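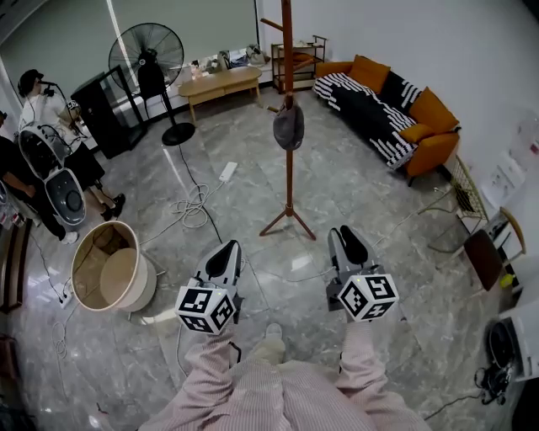
3.2 Summer rentals and side-road visits

The second part of the survey dealt with how people staying in Fleltamcombe find the quieter end of the shore. Most day visitors keep to the main road and park by the first set of steps. Renters have more time, and we expected them to turn off sooner and more often.

We left cards in 82 rental houses in July and got 34 back filled in. The card asked which road the household took on its first trip to the water, whether it tried another road later in the stay, and what made it turn. It also asked what people took along and what they left at the house. A cap left on a coat rack (Figure 1) was entered under "left at the house" even if the person had a second one in the car.

Renters on the Grumthorpe side nearly all tried at least one side road by the end of their stay. The usual reason was plain curiosity - they wanted to see where the road went. Parking came next. Very few had used a map. Households on the bay side stayed on the main road for longer, and several wrote that they had taken the side streets for private drives.

Year-round owners gave different answers. They knew the short cuts but seldom used them in summer, and some 700 feet of shore next to the old pier hardly came up in their replies at all. Siqueira found the same split between owners and renters in an earlier study of lake towns, though the houses there were farther apart.

The cards have limits. They were filled in by one person per household, often on the last day, and the order of trips may have been misremembered. We did not try to correct for this.

Shares: 34

2 comments

Luana Andrade
We rented on the bay side for years and thought those streets were private too. A sign would help.

Cremilda Conceição
Did you ask about bikes? We never take the car down there - too hard to park.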